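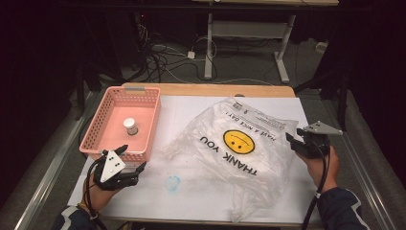

A pink basket and a plastic bag on the paper-covered table.

The designer behind the Flerkis blanket learned to crochet from a library book, and got it wrong for the first two years. She had been working every stitch through the back loop only.

"I thought that was how it was done," she says. "All my dishcloths had ridges. People told me they liked the ridges, so I had no reason to check."

She now publishes her patterns under the name Panuda and teaches a weekly class on Wednesday evenings in Clengate, above a shop that sells buttons and zippers. We met there before the class started. She had asked to be interviewed without her own name, and I have kept to that. "Panuda is fine," she says. "That's what people call me in emails anyway."

The Flerkis is her best-known pattern, a baby blanket worked corner to corner in six colors. It came out of a failed cardigan. She had bought yarn for the cardigan in a cotton blend called Rai, and the back panel grew so much after washing that it would have fit two people.

"I ripped it all out and wound it up again and then it sat in a drawer. Cotton doesn't forgive you the way wool does. You can't steam it back into being small."

The blanket was meant to use up the yarn and nothing more. She picked corner to corner because the fabric comes out fairly firm, and a blanket can grow an inch without anyone caring. The color changes were decided by how much she had left of each ball.

Writing it down was another matter. The first version of the pattern was one page long and, by her account, close to useless.

"I wrote 'increase until it looks wide enough.' A woman wrote to me and asked, wide enough for what? She was right. I had made it for a crib I knew. She had never seen that crib."

The current version gives row counts and finished measurements for 3 sizes, along with the weight of yarn used in each color. She weighs every ball on a kitchen scale before and after. She also has each new pattern tested by other crocheters before it goes on sale, and she asks them to keep notes on where they stopped and had to read a line again.

"If they stop, the line is bad. It doesn't matter that they worked it out in the end."

I asked what people get stuck on most. She said it was the turn. In corner to corner, each new row starts with a chain of six, and then a double crochet goes into the fourth chain from the hook, and the two after it. Beginners tend to lose track of which side they are looking at.

"I tell them to put a stitch marker on the front and leave it there for the whole blanket. A safety pin works. I have a blanket at home that still has the pin in it."

Her second piece of advice is about the decrease rows, which begin once the blanket has reached its full width. Instead of chaining six, you slip stitch across the first block and start from there. If the blanket is a rectangle, you decrease on one side and keep increasing on the other until the long side is done.

"That's where I get the emails. They decrease on both sides and it comes to a point. Then they have a triangle, and some of them keep the triangle. It makes a good shawl if you used something soft."

She still has opinions about borders. The printed pattern has a plain one, a round of single crochet followed by a round of half double crochet, with three stitches in each corner. She tried a shell border and took it off again.

"It looked nice on the table. But babies get their fingers into everything, and shells have holes. Also it took me almost 30 hours, and I was tired of it."

For the joins between colors she works the last pull-through of the old color with the new one, and leaves a tail as long as her hand. She weaves the tail in three directions. She doesn't knot. Students in the class often want to knot, and she lets them do it once and then shows them what a knot feels like through the fabric.

The class itself is small and has no set program. People bring what they are working on. When I was there, the talk before things got going was mostly about hooks. Panuda uses an aluminum hook with a flattened thumb rest for nearly everything and has never got used to the thick rubber handles. "My hand slides down and then I'm holding it like a spoon. Other people swear by them. If your wrist hurts, try one. If it doesn't, keep what you have."

She is working on a new blanket now, also in Rai, with a textured stitch that she isn't ready to describe. The swatch has been washed and measured, and then washed again. It grew by half an inch the first time and stayed put the second.

"So now I know to wash it twice before I write down any numbers," she says. "With the cardigan I didn't wash the swatch at all. I didn't make a swatch."

She expects the pattern to be out in April, if the testers don't stop too often. The Flerkis pattern is still available, and the one-page version is not.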